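Search notebook
Skomwood / shop notes
June 19, 2018

Open day at Umiven. Went with Relu Iordache, mostly because he'd already said yes for both of us. The invitation said "robots that learn your home." Most of what we got was people with grippers in their hands, at a white desk against a brick wall. Tools on the desktop, one drawer open.
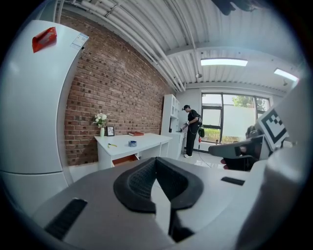
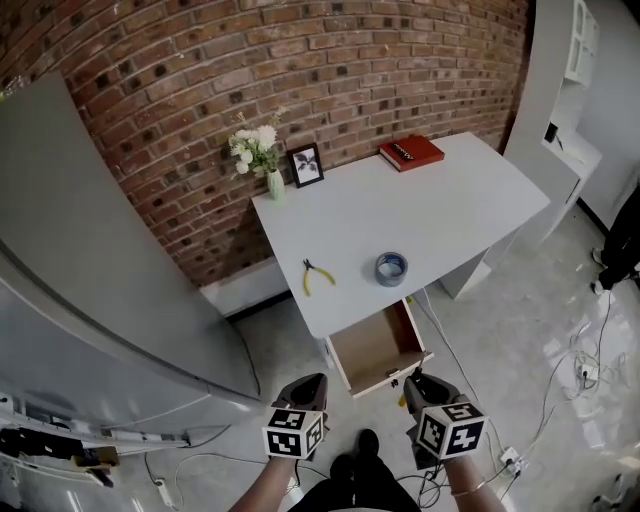

The pitch: a person does the job with the hand-held grippers, the motion gets recorded, an arm copies it later. Fine. I asked how many tries per task and got 300. Asked how many of those they throw out and got a long answer with no number in it. Relu wrote down 70 good ones, I heard 100. Need to ask again in writing.

Did not see an arm do the drawer. Was told it "mostly does." Asked what happens if the desk gets moved a foot to the left — was told that's a very good question.

Cables all over the floor, tripped once. Our shop would eat those in a week.

What I did like: the grip itself. Relu thinks we could try something similar for teaching the Wirnum cell, where we still jog every point by hand. Maybe. The Vasiliu demo in May looked great too and we all know how many parts that one has placed since.

To do
- email Umiven for the success rate, per task, arm only
- ask for the weight of one gripper with everything attached (guessed, never weighed)
- Relu to get a price before anybody gets excited

No budget talk until there's a video with no cuts in it.

2 comments | 0 shares

Recent entries
Vasiliu demo, second look
Wirnum cell: fault 778 again
Bench vise jaws, reorder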